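Machines that can tidy a table, fold a cloth or put a sock away remain some distance from general sale, according to a short survey of household and shop-floor handling published in September by the Parkville test group. The survey covers 23 chores, from clearing a tabletop to restocking a shelf, and rates each by how often a two-fingered gripper finishes it without help.

The results are uneven. Rigid items of known shape, such as bottles and boxed goods, are now handled reliably on the shop floor. Soft items are still handled badly almost everywhere. Mixed surfaces, where both kinds lie together, come somewhere in between, and the survey gives most of its pages to them.

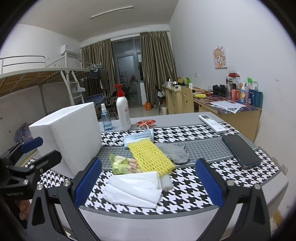
*A mixed tabletop, with tissues, a face mask, a pump bottle and a remote control by a houndstooth runner.*

Ginette Arsenault, who edited the survey, said the difficulty of a mixed surface lies mainly in the order of work. A person clearing a table picks up the cloth before the bottle beside it, or the other way round, with little thought. A machine has to decide where one object ends and the next begins, and then whether the first can be lifted without dragging the second.

"Tissues are a good test," she said. "They have no fixed outline, they weigh almost nothing and they stick to each other. A gripper that closes on three when it wanted one has still completed a grasp, as far as its own sensors are concerned."

The group set each chore as a series of trials, 312 for the longest. A trial was scored as finished, finished with help or abandoned. No credit was given for speed, although times were recorded. The report notes that a machine allowed to work slowly did better on nearly every soft item, and that the slower times would be of limited use to a shop and of rather more use to a household with the machine running while everyone is out.

Socks have their own section. They appear in most published lists of laundry tasks, usually as an item to be paired and folded. Parkville split the work into smaller steps: finding the open end, holding it, and putting something into the sock or turning it the right way out. The first step proved the hardest. A sock lying flat shows two edges close together, and a gripper which takes both has closed the opening it was meant to use.

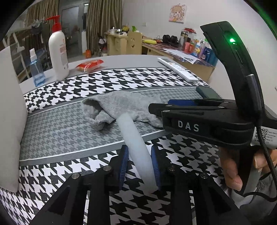 *Two hand-held grippers at work. The nearer one pinches a translucent tube that runs into the open end of a grey sock.*

Two grippers did better than one throughout this section. With a single gripper the sock tended to move along the table with whatever was being pushed into it. With two, one could keep hold while the other moved. The cost is in planning, as each arm must stay clear of the other in a space often no wider than a dinner plate. Several abandoned trials were ended by the arms stopping short of a collision, with the sock itself held correctly at the time.

Ridged finger pads are recommended for knitted goods. Smooth pads slipped on thick cotton unless closed hard, and a hard grip pulled the fabric out of shape. The report makes no recommendation on pad colour or supplier, and advises buyers to treat pads as a consumable and to check them weekly.

On the shop floor the picture is better but narrower. Dunleavy, a packing firm which took part in the restocking trials, runs arms on a line of 2000 product types and reports that they cope with all of its cartons and most of its bottles. Sachets and soft packets are still placed by hand. Alaric Lindqvist, the firm's process engineer, said crimped wrappers catch the light differently each time they are put down, and that the arm's camera often reads one packet as two.

He expects soft packets to be moved to the machines in stages, starting with the heavier ones. Pump bottles caused less trouble than planned for, he said, once the arm had been told to take them by the body and leave the head alone. The line has one operator for every 5 arms, mostly to clear jams, and runs unattended only on Saturday mornings, when the order list is short.

The survey's closing table places clearing rigid items from a table in its top band, wiping a flat surface in the second, and folding, pairing and bagging of soft goods in the lowest. A repeat is planned at Hindport next spring with the same chores and the same scoring, so that the figures can be compared directly. Rooms will be left as their occupants use them - the group considers cleared laboratory benches a poor guide to domestic work.

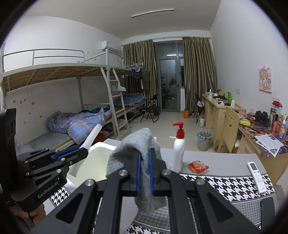
**Can a household buy a machine that will sort and put away its socks?**

At present the chore is still in the survey's lowest band, and the group does not advise buying a machine for that purpose before the Hindport results are out.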